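## 3. What people mean by "it fits"

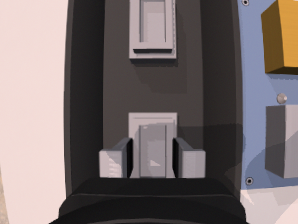

**Figure 1.** A rectangular fixture with a recessed inner slot, between two open gripper fingers (rendered).

The word *fit* does a great deal of unpaid work in English. A key fits a lock, a suit fits a man, a punishment fits a crime, and a sofa fits in a living room right up until delivery day. Dictionaries handle this by listing senses, which is a polite way of giving up. Our interest is in a smaller matter: what speakers are willing to call a fit when the thing in question has a hole and something else is supposed to go in it.

Earlier work by the second author (Mak, in the Trerkotville interviews) treated *fit* as a yes-or-no predicate. Speakers, regrettably, do not. Of the 56 adults we recorded in Davstead, 27 used at least one graded form in the first task, among them "sort of fits," "fits if you're mean to it," and the very useful "fits wrong." The last of these is a problem for any account in which fitting is success. A drawer that fits wrong is still in the dresser. It just has to be discussed.

### 3.1 Tightness and blame

English has no everyday verb for tight fit as opposed to loose fit. Speakers make up the difference with adverbs and sighing. *Snug* is approving and *tight* is not, although our participants used both for the same lid on the same jar, depending on whether they were putting it on or taking it off. We coded these as separate responses after a disagreement between the authors that lasted most of December.

Blame turned out to be the better predictor. When two objects failed to go together, speakers nearly always made the movable one the subject: "the plug doesn't fit," seldom "the socket doesn't fit." The socket is treated as landscape. It was there first. Participants kept this up even when told plainly that the socket had been made the wrong size, and one asked us why we were being so hard on the plug.

The exception was clothing. Here the movable object is the person, and people decline to be the subject. "These pants don't fit" was universal, including from a participant who volunteered that the pants had fit in high school.

### 3.2 The corpus check

To see whether any of this survives outside a room with a recorder in it, Chukwu pulled 3,000 instances of *fit* and its forms from the Brastetti collection of household letters and complaints. Complaints are excellent data. No one writes to a furniture company in vague terms.

The blame pattern held, with a wrinkle. Writers who had assembled the item themselves blamed the part; writers whose spouse had assembled it blamed the instructions in public and the spouse in a subordinate clause. We coded the clauses as ambiguous. Chien's scheme would count them as agentless, but Chien's scheme was built for newspaper prose, where fewer people are married to each other.

Only 2 letters used *snug*, both about a coffin. We exclude them from the counts below and, as far as possible, from our thoughts.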